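The Herix Cup Ball

Print this story | E-mail this story

OK, so you have to understand that I did not want the dog. The dog was my sister's idea, the dog had opinions, and the dog's name was Mekonnen, which is a lot of name for something with legs that short. But she was moving to an apartment over a bakery in Trenville with a no-pets rule, and I was the brother with a yard, so in July he came to live with me and my baseball.

I should explain the baseball. My grandfather caught it in the cheap seats the year the Trenville nine won the Herix Cup, and he waited 3 hours by the players' gate to get it signed. Four signatures, one of them the backup catcher's, and one that might be the guy who drove the bus. It sat on my bookshelf in a plastic cube. I dusted it more than I dusted anything else I own (I don't dust anything else I own).

The first week was fine! Mekonnen slept, ate, and barked at the dishwasher. I got cocky. I had people over for the playoff game, put out way too many snacks, and took the cube down so everybody could have a look.
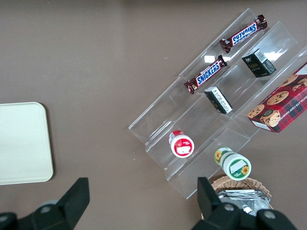
The Seventh Inning

You can guess some of it. Somebody hit a double off the wall, we all jumped up yelling, and the cube went off the arm of the couch and popped open like an egg. By the time I'd finished hugging a man I'd met 25 minutes earlier, there was no ball on the rug and no dog in the room.

I looked under the couch. I looked behind the dryer. I crawled around the yard with a flashlight in my mouth, missing the last two innings, while my friends called the score out to me through the kitchen window. We lost, by the way.

I found him at 3 in the morning, asleep in the bathtub with his chin on the ball. Not one tooth mark. He'd licked it, though. He'd licked it for hours, with real dedication, and my grandfather's four signatures were down to one blue smear and a capital J.

I sat on the edge of the tub and called my sister, who picked up because bakeries start early and she never sleeps through the mixers anymore.

"Which name is left?" she said.

"I think it's the bus driver."

She laughed so hard she had to put the phone down. I could hear the ovens going. Mekonnen opened one eye, saw I wasn't going to take the ball, and went back to sleep, and I stayed there with my feet in the tub until it got light.

Print this story | E-mail this story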